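Virnside workshop compares two grippers and keeps both

The automation workshop in Virnside has finished its comparison of two grippers for small robot arms, and the result is less simple than the staff expected. The test was done together with Szilágyi, a small firm which builds fingers and mounts for light arms, and it ended on 27th August with an open afternoon for members and guests.

The question at the start was a practical one. The workshop wants to teach its arms to handle things from an ordinary kitchen or tool drawer, and it has money for one kind of gripper only. The first candidate, called Pemlow, has narrow black fingers that close towards each other. The second, Wandow, has wider fingers with a soft cover. Both were mounted on the same arm, with the same controller and the same small camera at the wrist, so that only the gripper changed.

Priit Baranauskienė, who led the work, explained that each gripper made 2,000 attempts. In every attempt the arm had to go down to the table, close on an object, lift it and put it back in a marked place. The objects were cups, bowls, keys, folded cloths and small hand tools. If the object fell or turned over, the attempt was counted as failed, also when the arm could pick it up again by itself.

The Pemlow gripper was better with thin and flat things. It took keys from the table without help, and it could hold the edge of a bowl where the wide fingers did not fit. The Wandow gripper was better with cloths and with everything heavy, and it left fewer marks on the objects. With hand tools there was almost no difference between the two.

The camera gave more trouble than the fingers. At the wrist it looks down on the table at a steep angle, and the lamps of the hall are strong. In the teal tabletop, which has many fine scratches, the light comes back as a bright patch, and next to the patch lies the dark shadow of the equipment. The software at first took such shadows for objects, and the arm tried to grasp them. Titilayo Ogundipe changed the position of two lamps and lowered the exposure of the camera. After this the false grasps became rare, but they did not stop fully. 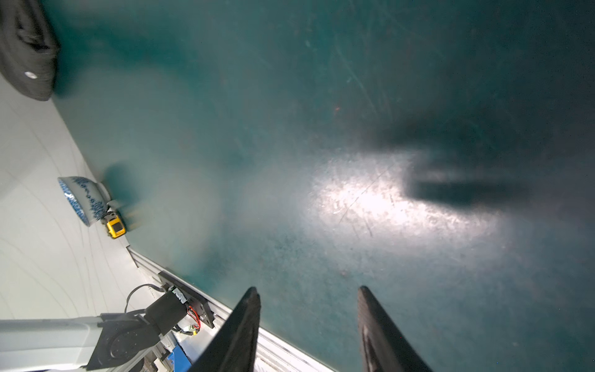

What the guests asked

On the open afternoon the most common question was why the workshop does not paint the table in a dull colour. Saulius Avotiņš answered that this was discussed already in January. The staff decided to keep the surface as it is, as a kitchen table or a workbench at a real customer will also shine and have scratches. A system which works only on a perfect table is of small use to anybody, he said.

Another guest wanted to know if the tests could be done with a camera fixed above the table. Wakana Uchida had tried this for 3 days. The picture was calmer and the light was easier to control, but the arm often covered the object in the last moment before the grasp. She would prefer to use both cameras together, if the controller is fast enough. For the moment it is not: with two picture streams the arm waits too long between the movements, and cloths are then gripped in the wrong place.

There was also a question about the noise. The Wandow gripper is louder when it opens, and in the small hall one hears it well. Szilágyi has promised a new gear for it, without giving a date.

Next steps

The workshop has decided not to choose yet. It will borrow the Wandow gripper for 8 more weeks and buy one Pemlow set, which is the cheaper of the two. In this time Kamarul Mangundap will write a quick-change plate, so to say a common foot for both grippers, and publish the drawings on the pages of the workshop when they are tested. The numbers from all attempts, with the failed ones included, can be read at the desk in Virnside. Members who would like to bring their own objects for the next round should speak to the desk first. Glass and sharp knives are not accepted.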